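Notas del taller de Fivdale: pinza de mano para practicar recogida

Estos consejos salen del montaje que hacemos Shewit Tufa y yo en casa, con piezas impresas y tornillería corriente. La pinza se lleva en la mano y sirve para ensayar agarres antes de pasarlos al brazo. Las pruebas de tela las hacemos sobre la cama, con una caja de cartón abierta y un paquete de pañuelos. 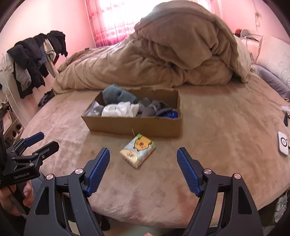
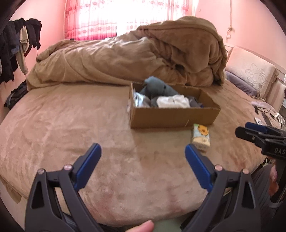
## Antes de cerrar los dedos

- Comprueba que las dos almohadillas quedan enfrentadas. Si una se adelanta, afloja el tornillo de ese lado, corrige y vuelve a apretar.
- Los tornillos de las articulaciones se aprietan hasta que el dedo deja de bailar, y luego se sueltan un cuarto de vuelta.
- Limpia las almohadillas con un paño húmedo. La pelusa de las mantas les quita agarre enseguida.

## Con ropa y paquetes blandos

- Los calcetines, mejor enrollados. Sueltos se enganchan en los huecos de los dedos.
- Entra en la caja desde arriba y abre del todo antes de bajar.
- El paquete de pañuelos se coge por los lados estrechos, con poca fuerza.
- Una manta gruesa cede al apoyar. Baja 2 cm más que sobre una mesa.

## Mantenimiento

1. Cada 30 cierres, repasa los tornillos.
2. Pesa la pinza completa después de cada cambio. La nuestra está en 370 g; con más peso la muñeca se cansa.
3. Guarda los tornillos de repuesto en un bote con tapa. Kanini Simiyu nos pasó una bolsa de 19 y ya hemos gastado la mitad.
4. Si una almohadilla se despega, raspa el pegamento viejo antes de poner el nuevo y déjala prensada toda la noche.

El martes toca cambiar el muelle del gatillo.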